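5/2/23

So I finally did it. I signed up for the evening bread class at Prurkbridge, the old mill building that got turned into workshops, and I have been boring everyone I know about it ever since. Now it's your turn!

A bit of background. My mother bought a stand mixer in 1985 and from then on she never touched dough with her hands again, so I grew up thinking bread was something that went thump thump thump on the counter while you did your homework. I never learned to knead. I could make a decent banana loaf (who can't?) and that was the whole of my baking life until last December, when my neighbor Anisa Tarigan gave me a jar of sourdough starter with a ribbon on it. I killed it in 6 days. She gave me another one. I killed that one too, though more slowly.

The class is run by Hubert Kuster, who had a bakery for years and now teaches out of a long room with terrible lighting and wonderful ovens. He doesn't give you a recipe on the first night. He gives you flour, water, salt and yeast and tells you to mix until it stops looking like wallpaper paste. Mine kept looking like wallpaper paste. The woman across from me, Selamawit, had hers smooth as an egg before I'd got the stuff off my knuckles, and she was very nice about it, which made it worse.

What I had wrong, all this time, was flour on the counter. I was throwing down handfuls of it every time the dough stuck, and of course the loaf came out like a doorstop. Hubert's trick is wet hands and a scraper, and you just put up with the stickiness for a while. Ten minutes in, it comes together. I did it at home the next night and shouted so loudly that the dog went upstairs.

The other thing is heat. My oven has always been a liar — the dial says one thing and the inside does whatever it likes — so I bought a little thermometer and found that I need to set it well above what the book says. A loaf is done when the middle reads 205, by the way. I used to knock on the bottom and pretend I could hear something.
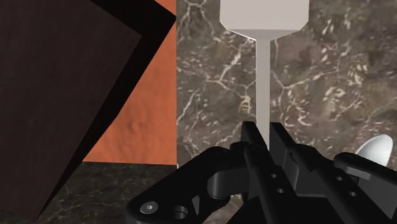 *Black fingers, pale gray handle.*

I've now made the plain white loaf four times, and the seeded one twice. The second seeded one was better, with a proper crackly crust, although I forgot to slash the top and it burst out sideways like a slipper. We ate it anyway with the last of the plum jam. Toasted the next day it was even nicer.

There's one more session in this course and then Hubert does a separate one on rye, which costs 60 dollars and includes a bag of flour to take home. I'm going. Selamawit is going too, and she has promised to stand next to me this time so I can copy her. If anybody has a good way of storing a cut loaf in a small kitchen, please leave it in the comments. Mine is living in a pillowcase at the moment.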